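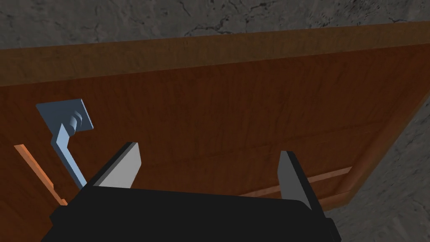 Before I let the gripper of my home-built arm touch any real door, I teach the whole motion in the simulator. The real arm stands on a bench in our shared workshop in Unedthorpe, and it is strong enough to break a printed finger. In the simulator a mistake costs only a restart. The task in this tutorial is the approach to a wooden cabinet door with a lever handle, seen from the camera on the wrist. At the moment I want to begin from, the fingers are wide open and the end of the lever is close to the tip of the left finger. From such a position you can already judge if your approach is good, and you can correct it without moving the whole arm back.

What you need

I suppose that you have a model of your arm which loads without errors, and a gripper with two parallel fingers. My arm is the Pustby kit with longer links. For the control I use Jirnance, a small set of scripts that Venkatesh Suvarna wrote for our workshop, but any program that accepts a target pose for the wrist will do. A game controller is helpful. With the keyboard it is possible too, only slower.

Step 1: Set the scale of the door

Measure your real door first and give the same size to the model. Mine is 750 mm wide and 1420 mm high. I made the error to import the door in centimeters while the arm was in millimeters, and I spent an evening looking for a door that was inside the base of the robot. If you see nothing after the import, check the units before you check anything else.

Step 2: Make the lever a separate joint

The door needs two joints, one at the hinge and one at the lever. Do not attach the lever as a fixed part. Give the lever joint a limit in both directions and a light spring, so that it comes back when you release it. The hinge joint stays locked until the lever has turned far enough. In Jirnance this is one line in the door file; in another program you may have to write a small condition by yourself.

For the collision shape of the lever, use simple boxes. Ashwin Kotian tried it with the full mesh of the handle and his gripper was shaking on every contact. With boxes it was quiet.

Step 3: Place the camera on the wrist

Fix the camera to the wrist link and not to the world. Both fingers should be visible at the bottom of the view, because they are your only measure for distance. Then turn the camera a little until the point between the fingertips is also inside the view. Save this position and write it on paper. You will need the same one when you print the bracket for the real camera.

Step 4: Approach slowly

Move the wrist in this order:

1. Open the fingers completely.
2. Go to a point in front of the lever, with free space between the fingertips and the door.
3. Turn the wrist until the lever can pass between the fingers.
4. Go forward in small steps until the lever is between the fingers – then stop.
5. Close the fingers slowly and watch the contact force.

I limit the speed to 64 mm per second during step 2 and I go much slower after it. If the fingers push the lever to the side, go back and change the angle of the wrist. Do not try to repair it by closing harder.

Step 5: Learn to recover when you lose the door
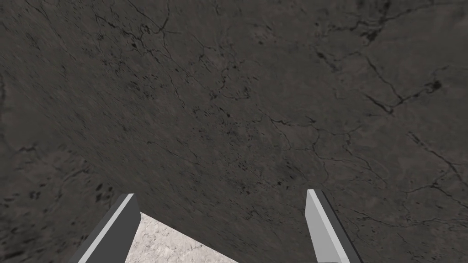
Sooner or later you will turn the wrist too far and the handle will be out of your view. The natural reaction is to turn more, and this makes it worse. Stop all joints first. Then move the wrist straight back, in the direction opposite to the fingers, and do not rotate during this. Only when you have more distance should you look for the handle again. If you are still lost, call the saved pose from the beginning of step 4. I have it on one button of the controller.

It is good to practice this on purpose. Sudheer Mathew starts each session from a wrong wrist angle, and he recovers now faster than I do.

Step 6: Save the runs

Record the joint angles and the camera view together, with the same clock. I wanted 100 good runs before I moved to the real arm, and I finished them in February. Keep the bad runs also, in another folder. When the real gripper missed the lever for the first time, I found the same miss in my bad runs, with the wrist turned too early.

For the first test on the real door, reduce the motor current and keep one hand on the stop button. My stop button is wired to the power supply directly – please do not connect it only through the software.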